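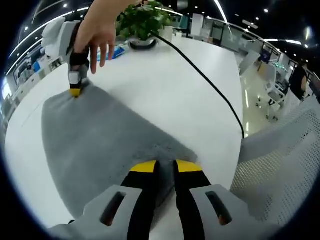 Section 4. Setting up the dryer and first loads

Femard 483, vented model, Ekumby guest laundry. Replaces the old section 4, throw that one out. Updated Dec 11, 2018, J. Manninen.

Read 4.1 to 4.3 before you plug anything in. If the washer isn't in yet go back to section 3.

4.1 Before you start

You need:
Level, short one is fine
Adjustable wrench
Metal foil tape
Rigid or semi-rigid metal duct, same diameter as the outlet on the back
Two clamps
Screwdriver, flat
Second person for the lift

Outlet must be 240 volt, grounded, on its own breaker. Check the plug against the outlet before you haul the machine down the stairs. The Haugen building still has the older three-slot outlets and the cord in the box is four-prong. Don't force it, don't use an adapter. Call Pramila Tiwari, she has the electrician's number.

CAUTION: No plastic duct. No white vinyl flex hose, even if that's what was there before.

4.2 Placing and leveling

1. Cut the straps, lift off the carton. Keep the corner blocks until the machine is running.

2. Open the door, take everything out of the drum. Manual, rack, foot pads, bag with the hinge screws.

3. Walk the dryer to within arm's reach of its spot. Don't push it all the way back yet.

4. Screw in the four feet by hand, all the way.

5. Level on top, side to side, then front to back. Turn feet out until the bubble sits in the middle. Push down on each corner. Any rocking, do it again.

6. Tighten the lock nuts up against the cabinet.

Note: Stacking on the washer? Clemov kit only, and follow the sheet that comes with it. Skip steps 4 and 6 here.

4.3 Duct

1. Wipe out the wall pipe as far in as you can reach. Old lint in there is yours to deal with now.

2. Slide duct over the outlet on the back. Clamp. Snug, no need to crush it.

3. Other end to the wall pipe. Clamp. Tape the joint all the way round.

4. Push the dryer back slowly, someone watching the duct from the side. If it kinks, pull out and shorten.

5. Go outside. Flap should move freely with a finger. Bird nests in April, so look again then.

CAUTION: No screws through the duct. They catch lint. Tape and clamps only.

4.4 Power and clock

1. Plug in. Panel lights up, dashes on the display.

2. Hold Menu until the hours blink. Arrows to set, Menu to confirm. Same for minutes.

3. Buzzer is on by default, and it is loud. Menu twice, arrow down, Off. Rooms over the laundry will thank you.

4. Child lock: hold Start and Arrow Up together. Same to unlock. If the panel seems dead check this frist.

4.5 Burn-off run

New drum smells, normal. Run it once with rags.

1. Put in a few clean damp rags, old ones.

2. Timed Dry, high, 19 minutes.

3. Window open.

4. Go outside while it runs and feel for warm air at the flap. No air means stop, unplug, back to 4.3.

5. Rags out, wipe the drum with a damp cloth. Dye marks on the cloth are OK the first time. Still coming off after a second wipe, report it.

4.6 Towels, mats, small stuff

Sort before drying. Heavy things with heavy things. A bath mat in with pillowcases and you get a wrung-up rope with a wet middle.

1. Shake each piece out.

2. Drum half full, no more. Looks wasteful, dries faster.

3. Towels: Cotton, medium. Fluffy mats: Low, and read the label. Rubber-backed mats don't go in at all, hang them.

4. Out as soon as it stops.

5. Feel the thick parts, hems and corners. Damp there, ten more minutes on Timed Dry.

6. Flat on the table, smooth by hand, fold.

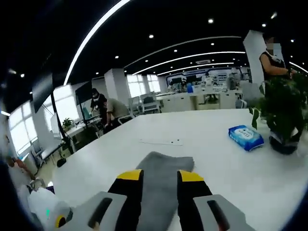

Fig. 4-3. Gray cloth on a white tabletop.

Note: Softener sheets, skip them for towels. They leave a film and it ends up on the moisture sensor too. Then the machine thinks everything is dry and quits early.

Fold towels in half the long way, then in thirds. Fold facing the door on the shelf. Anything with a hole or a stain that stayed goes in the rag bin, not back to the rooms.

4.7 After every load

1. Pull the lint screen straight up. Roll the lint off with your fingers.

2. Screen back in, until it clicks. Dryer won't start without it.

3. Wipe the door seal if there's fuzz on it.

4. Leave the door open a crack at the end of the day. 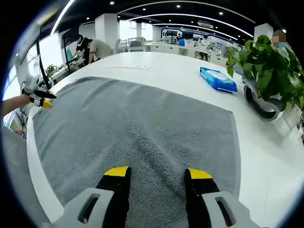
Every 200 loads, more than that. Counter is under Menu, last item. Unplug, pull the dryer out, take off the duct and vacuum both ends. Wash the lint screen in warm soapy water with a soft brush, let it dry completly. Wipe the two metal strips inside the drum (moisture sensor) with a little white vinegar on a cloth. Put it all back as in 4.3 and write the date on the sheet taped inside the cupboard.

4.8 If something's off

Drum turns, no heat. Check it isn't on Air Only. Then the breaker, both halves.

Stops after a few minutes, load still wet. Sensor strips dirty, or load too small. Add a dry towel or use Timed Dry.

Thumping. Usually a foot. Redo 4.2 step 5. Squealing is different, stop using it.

Burning smell. Unplug. Don't restart. Tell Pramila the same day.

Display shows F and a number. Write the number down before you unplug, it clears. Codes are in section 7.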